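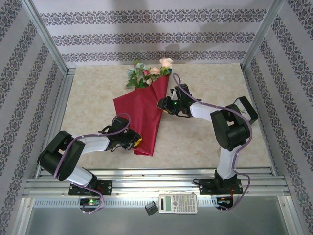
Home | Notebook | Parts | Log in

7 July 2018

Plitness bench, bouquet task, teleop again. Both arms up by mid morning, homed fine after second try. Left one complained about the wrist limit, cleared it, no idea yet.

Plan for today was wrap handling first and ribbon after. Goal is 144 good demos of the full thing before we hand over to Drarnine for training. We are nowhere near. Keep the short ones anyway, they can be cut up and used for the grasp stage.

Wrap: grab low, at the narrow end. If you take it up by the flowers the paper slides over the stems and you spend the rest of the run chasing it. Left hand holds the bottom, right hand does everything else. Slow on the close -- the red paper dents and then the dent shows in every run after. Swap the sheet when it gets bad, dont try to smooth it.

Shadows on the back wall from the arms. Soft but they move. Leave the lights alone now, if we change them half way the set is split in two.

Ribbon is the hard part. Eight tries before I got a start I'd keep. Things that went wrong, not in order:
- ribbon sticks to the fingertip on release, comes along with the arm
- operator (me) loses depth looking at the screen and pinches paper and ribbon together
- right arm waits too long, so long dead stretch in the log. Trim or redo? I say redo

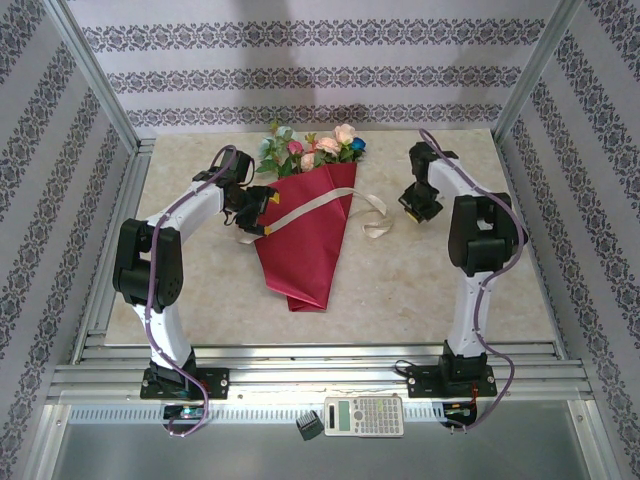

Notebook 3, p. 20

Ribbon laid diagonal over the wrap, left end by the left gripper, free end out on the table toward the right one. This is the start pose I want from now on. Curl at the loose end is OK, gives the right fingers something that stands up off the table. Flat ribbon on this top is near impossible to pick, tried it, fingertips just skate.

Vary the angle of the bouquet a bit between runs but keep blossoms to the back. Cropper's script assumes it when it segments the flowers from the paper. Could fix the script. Not today.

Left open over the edge of the paper, then come down on the ribbon, THEN move the right. If both go together I get jerky on the right handle and it shows up as a wobble in the joint traces. One hand at a time is ugly but the traces are clean.

Control lag felt worse after lunch. Restarted the recorder, better. Log had some 1,000 dropped packets on the right side, none on the left. Check connector at the right base before next session. Purple cables also want another look, the loops are long and I dont like them going over the elbow on a full reach. Tie down or reroute, ask Tedumura if they have the shorter ones.

Also: gripper force. Left is set higher than right from the last job. Left it as is for the wrap, lowered for ribbon, then forgot to put it back for one run. That run is marked, dont use it.

To do
- connector, right base
- new sheet of red paper
- write down the ribbon start pose properly so somebody else can set it
- foot pedal for start/stop, reaching for the keybord costs a few seconds every time and the arm droops a little when I let go

Stopped early, hands tired. Last few runs were sloppy and I would rather not teach it that. Backup going to the Plitness drive now, checksum in the morning.

Contact the lab | Copyright Plitness notebook pages | Back to top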